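Neluden Community Kitchen
Minutes of the general meeting, 9/27/18

Vija Šimkus opened the meeting and thanked everyone for coming out in the rain. The April minutes were approved with one fix: the Stuka Street entrance is the one with the ramp, and the old minutes had it backward.

Harvest Supper
What a night! We served 252 plates, up from 146 last year, and the squash soup was gone before the second seating even sat down. Several people asked for the recipe, so Vija will type it up and leave copies by the sign-in book. The Ferraro bakery sent over 80 rolls and has already offered to do it again. A thank-you card went around the table during the meeting and is going out tomorrow.

One thing to fix: the line for drinks ran straight into the line for food. Next year drinks go on the other side of the hall, by the piano. Agreed by all.

Cooking classes
The beginner class is full at 16, and there is a waiting list (wonderful news). People on the list would like an evening class, and two members said they'd gladly teach it. We talked about knife skills first or bread first for a good long while. Bread won.

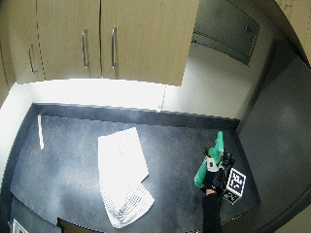
The pie class will run again before the holidays. Last time the crusts took longer than planned and everyone stayed late to finish, cheerfully enough, so this one will start half an hour earlier. Bring your own pie dish with your name taped to the bottom.

Recipe book
Pages are coming in fast, and some of them are real treasures, including a plum cake written on the back of a seed packet. Still short on main dishes. Nedon Print has given us a price for spiral binding and will hold it until the end of the year. Motion to go with spiral binding so the book lies flat. Seconded and passed.

Other business
The big stockpot is still missing its lid. Please check at home!

A member asked about sharing leftovers with the senior lunch group next door. Everybody liked the idea. Vija will talk to them about pickup times and what containers they can use, and report back.

Meeting closed at 8:40, followed by apple crisp.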